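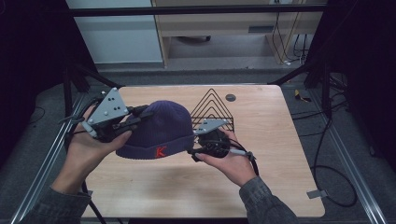 What's in the Kanano hand-drum set? Single strokes on frame drum and doumbek — 1,240 clips, 52 rhythms, all WAV.

Kanano README

Tempo runs from 60 bpm up to wherever my wrists quit. File names go rhythm_take.wav. Take 7 of the maqsum has a dog in it. I kept the dog.

Labels are mine, so argue with me.

Contact: Akash Saxena, Urnimen | Back to top

2 comments

uniyal: is the ayoub swung on purpose?

givlow_fan: Dog is in time. Keep.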